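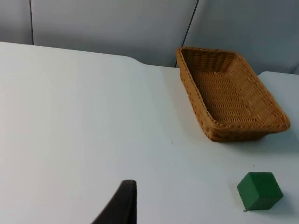 Télétravail : Komness promet des journées plus courtes, les chiffres restent minces

Le groupe Komness a présenté en avril les premiers résultats de sa « semaine allégée », testée dans ses bureaux de Dever. Selon la direction, 458 salariés ont pu supprimer une réunion sur deux et quitter leur poste à 16 h 30 sans perte de production. L'annonce est flatteuse. Elle repose pourtant sur un questionnaire interne auquel 146 personnes seulement ont répondu.

Le cabinet Gwynne, chargé du suivi, parle d'une « adhésion massive ». Il ne précise ni comment la production a été mesurée, ni ce que sont devenues les tâches traitées auparavant en fin de journée. Plusieurs employés disent les avoir retrouvées le soir, sur leur ordinateur portable – hors compteur, donc.

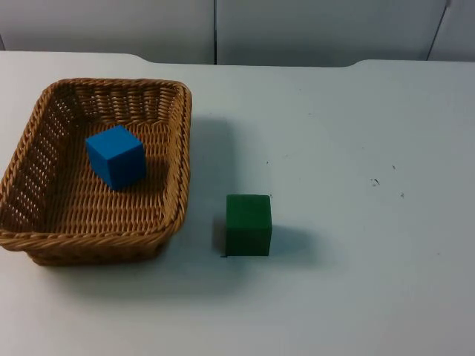 Une extension déjà décidée

Komness n'attend pas d'en savoir plus. Le dispositif sera étendu au site de Jorkance, où travaillent 598 personnes, pour une durée de 6 mois. Bleddyn Rowlands, délégué du personnel, réclame un relevé des connexions après 18 heures. « On nous montre des sourires, pas des horaires », résume-t-il.

La direction répond que ces données relèvent de la vie privée. L'argument surprend un peu : les mêmes connexions servaient, l'an dernier, à vérifier la présence des télétravailleurs. Quant au rapport complet de Gwynne, il n'a pas été transmis aux représentants du personnel, qui n'en ont reçu qu'une synthèse de deux pages.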